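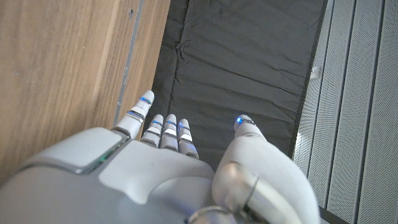 White shell, silver joints and a blue light near the tip of every finger: the hand over the grey cloth.

I'd promised Meinir Phillips I'd come to one of her open days for ages, and last Thursday I finally ran out of excuses and drove over to Lavside. Meinir runs the student robotics project there with Behrouz Tehrani, and twice a year they open the doors and let parents, neighbours and nosy people like me wander round. I got lost in the one-way system (twice!) and arrived with the welcome talk already over, so I can't tell you what was in that. There was still cake.

The project is called Grumedach. I asked three students what it meant and got three different answers, the best being that it was a typo on a funding form which stuck. They're entering the Heffernan Cup in May, which is for hands only. No wheels, no walking about, just a hand on an arm and a pile of household jobs to get through. This year's jobs are all to do with fabric, and I gather that was met with groans when the rules came out, as last year it was wooden blocks and they were really rather good at those.

Why groans? Well, a block stays the shape it is. Cloth doesn't, and a student called Imia explained this to me with her own scarf, which she dropped on the bench over and over so I could see it land differently each time. The hand has to find an edge or a fold, pinch it, and lift without dragging everything else along with it. She said the thumb does far more than you'd think, and that they spent most of the winter arguing about how early it should start to close. Too early and it shoves the cloth away, too late and the fingers get there first and press it flat. I went home and spent the evening picking up tea towels and watching my own thumb.

They log every practice attempt. The total was up on the whiteboard when I came in, 3879, and a lad at the next bench was in charge of rubbing it out and writing the new one. Of those, 661 are from the last fortnight alone, so you can tell the date is getting closer. Behrouz is very strict about writing down the bad ones too, with a proper note of what went wrong. I had a flick through the log and my favourite entry just said "got the label, label came off".

In the afternoon visitors could have a go at the controls. You get 20 seconds to move the hand down towards the cloth, close the fingers and come back up, and it is much harder than it looks from behind somebody else's shoulder! My first try grabbed nothing at all. On the second I had a bit of a corner for a moment, and a girl who can't have been more than nine told me I was rushing. She was right. She then sat down and did it beautifully, so there we are.

I liked how ordinary it all felt. Half the room was students eating crisps over laptops, and there was a long discussion going on about whether to slow the fingers down for thicker cloth or leave well alone until after the competition. Meinir was for leaving it. Imia wasn't, and she had graphs.

If you fancy going, they do another open afternoon in the autumn. Park behind the library, the front car park fills up early and the machine only takes coins. Tea is £2 with a slice of something, and get there before the flapjacks go.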